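What the Gripper Budget Forgot
Saturday, August 9, 2025

I have been put in charge of the spending plan for our hand-held grippers, on the strength of once having owned a spreadsheet.

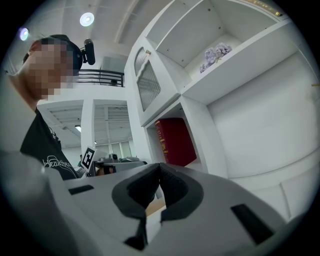 Gray gripper, black cap, white shelves. The flowers were not on my budget.

The plan as I inherited it was one line long: grippers, 2000 dollars. It was a lovely line. I was sorry to touch it.

The first quote, from Firgate, came in at 2726 for two units, before shipping. Ponard was cheaper until I reached the page about finger pads, which they sell separately, the way some airlines sell you the seat. Pads wear out. Mine is a budget in which everything wears out, and I have started giving each thing its own row so I can watch.

Then there are the small parts. Head-mounted cameras need clips, clips need spares, and the spares need a box that people will put them back into. Add memory cards, batteries, chargers, more printed marker cards and little stands to hold them up. I bought a bag of 101 cable ties from Pandby (one free with every hundred, and I am not made of stone) and we are already low.

Storage got left out completely. A gripper is an awkward shape and does not stack. I priced a padded case from Tipoki, closed the tab, and opened it again a week later to see if the case had become reasonable. It had not – but a dropped gripper costs more, so the case is in.

My other mistake was pricing the hardware and forgetting the hours. Somebody has to hold the thing, and arms get tired well before batteries do. Breaks now have a row. So does "setting up again after lunch," which I had down as free.

The new version goes in for approval in September. I've left one row blank and labeled it "other," with a number beside it that I'm prepared to defend until somebody asks what it's for.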